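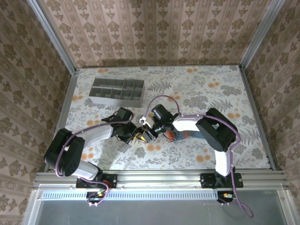
# Chapter 14: Trays, Dividers and the Promise of Order

Most advice on tidying small things starts with a purchase. Buy a tray with compartments, the advice goes, and the screws, beads, batteries and spare keys will sort themselves out. Anyone who has opened a kitchen drawer a year after buying the tray has reason to doubt it.

This chapter looks at the divided tray as a tool. It asks what a grid of small cells does for the person using it, what it costs in time and space, and when a plain box would serve as well. Chapter 16 takes up labels, which are often sold as the cure for everything the tray fails to do.

## 14.1 What an empty tray tells you

A shallow tray divided into cells looks most useful when it has nothing in it. Every cell seems to be waiting for its own kind of thing. The trouble begins with the first handful of real objects. They come in odd numbers and awkward lengths, and a few belong to no group at all.

Cell size is decided by whoever made the mold. A maker such as Brolteck has to guess at what buyers own, and the usual guess is a mix of small squares and longer rectangles. It is a fair guess for paper clips and a poor one for scissors. Before you accept that a tray "fits most household items," a phrase you will meet on a great many wrappers, ask which items were tried and who did the trying.

## 14.2 The Paltstead drawers

In January, Fabrice Hervieu gave divided trays to 19 households in Paltstead and asked each to sort one messy drawer. He went back later and looked at what was in the cells. His notes are blunt. "The trays were full," he wrote. "I would not say they were sorted."

Some people had filled the cells nearest the front of the drawer and left the back ones bare. Others had given up on groups and used the tray as a lid for whatever lay underneath. One household had done it well, with fuses in one cell and picture hooks in another, but the owner had kept the same things in jam jars before and could find them just as fast.

We should be careful with this. It is a small study – one town, one kind of drawer – and Hervieu did not visit any home that had been given a plain box instead. Without that second group, we can't say whether the tray did harm, did good or did nothing. A later trial in Nedgate was meant to fill the gap and had not reported when this chapter was revised.

## 14.3 Before you sort

Try the following with a drawer of your own. You will need the results for Section 14.4.

1. Empty the drawer onto a clear surface.
2. Set aside anything you have not used in the past year. Do not throw it out yet.
3. Group what remains by when you use it, then again by what it is made of.
4. Write down which grouping left fewer strays.

Many readers find that the two groupings disagree. A roll of tape belongs with the string if you think about wrapping parcels, and with the glue if you think about repairs. A tray forces you to choose one answer and then remember it.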